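Sterna hand-held gripper kit: gallery

Bunine supplies the Sterna kit to teams who record manual tasks for robot training. A kit contains two hand-held grippers, a head camera, a display unit and the cabling between them. The operator does the task by hand with the grippers, and the recordings are later used to train an arm fitted with the same fingers. The notes on this page were written by Vinzenz Trummer and cover kits shipped from November onwards.

Markers
Each gripper carries a white cube with a printed black-and-white pattern. The head camera reads the pattern to work out where the gripper is. Keep the faces clean and do not cover them with tape. A scratched cube can be replaced without recalibrating the fingers.

Fingers
The standard fingers are rated for 2000 hours of use. Rubber tips are sold separately in packs of 5. Change both tips on a gripper together, as uneven wear shows up in the closing width.

Bathroom tasks
The bathroom set covers taps, basins, cloths and small bottles. Basins are among the harder places to work, as the operator leans over the task and the forearms can hide a marker from the head camera. 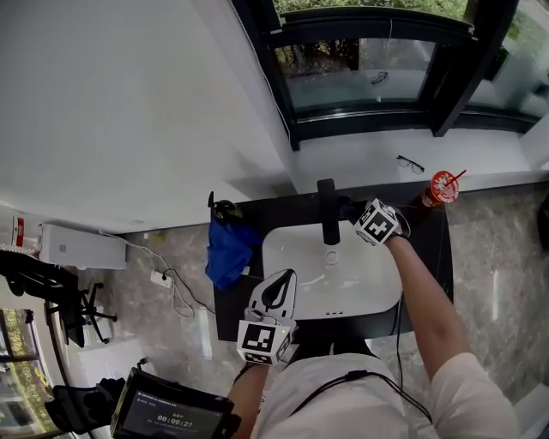
Hermenegildo Varela tested the set for Bunine and recommends keeping the elbows wide and the cube faces turned upwards. Glossy surfaces give some false marker readings under strong light. The current software, Nadier, discards most of these and lists the rest for checking by hand.

Display unit
The unit shows a running timer for the current take. It can be held or clipped to a belt. Takes longer than the set limit are split into separate files.

Cabling
The standard cable runs from the head camera down the front of the body. Leave enough slack to bend forward. A longer cable is available for work at floor level.

Storage
The base kit holds 2000 short takes and the Adeyemi storage option raises this to 4000. Files are copied over a wired connection. Wireless transfer is not supported.

Orders and spares
Kits are sold singly or in pairs. Spare cubes, fingers and cables are kept in stock. Prices on request.

Page last updated April 13, 2020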